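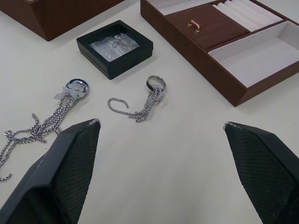 Why does a gripper let go of something small when the software says it's still holding on?

Usually the software only knows how far apart the fingers are. If they stop a hair before fully closed, it figures there's an object in there, and a worn pad or a bit of plastic can stop them just as well as a ring can.

Gripper says "holding" but chain slips out partway

Posted by tinbench

Hi all, hoping somebody has run into this. I've got a two-arm setup at Birholm that sorts jewelry into a box, rings and necklaces mostly, and it ran great for the first 2,000 cycles. Then last month the left arm started dropping chains. It closes, reports a good grip, lifts, and somewhere over the tabletop the chain slides out. The arm has no clue! It goes right on to the box, opens up over the compartment and marks the job done.

Rings by themselves are fine. It's the chains, and anything still in its little plastic wrap, that give me grief. I already bumped the grip force from 6 newtons up to where I got scared of bending something, and it made no difference that I could see.

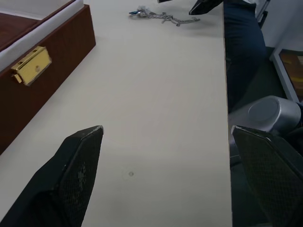 The other thing, and this one worries me more, is that one time it missed a chain and then stopped dead with a fault code. I reached in to move the chain and the arm started up again. It had cleared its own fault and retried. I wasn't hurt, but my hand was right there. Is that normal? The manual from Casik is pretty thin on this.

Posted by marlow_fix

Second part first. Turn off auto-retry today, please. It's a setting on most controllers (look under fault handling or recovery) and it's fine inside a locked cell, but on an open table where people reach in it has no business being on. You want a fault to stay a fault until a person resets it from outside the arm's reach. And hit the e-stop before your hand goes anywhere near, every time, even if the thing looks dead. I've skipped that step myself and got a bruised knuckle out of it.

Now the dropping. I'd bet on the pads. Ours went smooth at the tips after 700 hours or so and we had exactly your symptoms: fat things okay, thin things gone. Run a fingernail over the texture near the tip and then farther back and see if they feel different. If they do, swap both sides, not just the bad one, and redo the zero position afterward.

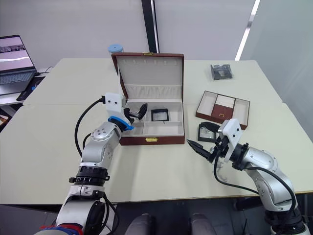 Also check where your "closed" threshold is set. A chain bunches up when you grab it and then settles during the lift, so the fingers creep in a little more. Have it read the gap again after the lift, and stop if the number changed. That one extra check caught nearly all of our drops.

Posted by Long_way_round

had this on a Brosell unit, it was the cable. It pulled tight when the arm reached across and tugged the gripper a tiny bit. gave it more slack and it quit. cost me nothing

Posted by tinbench

Auto-retry is off, thank you, I feel dumb for not looking. Pads are definitely slicker at the tip on the left side. New ones are 40 bucks a pair so I ordered two sets. I'll look at the cable too while I have it apart.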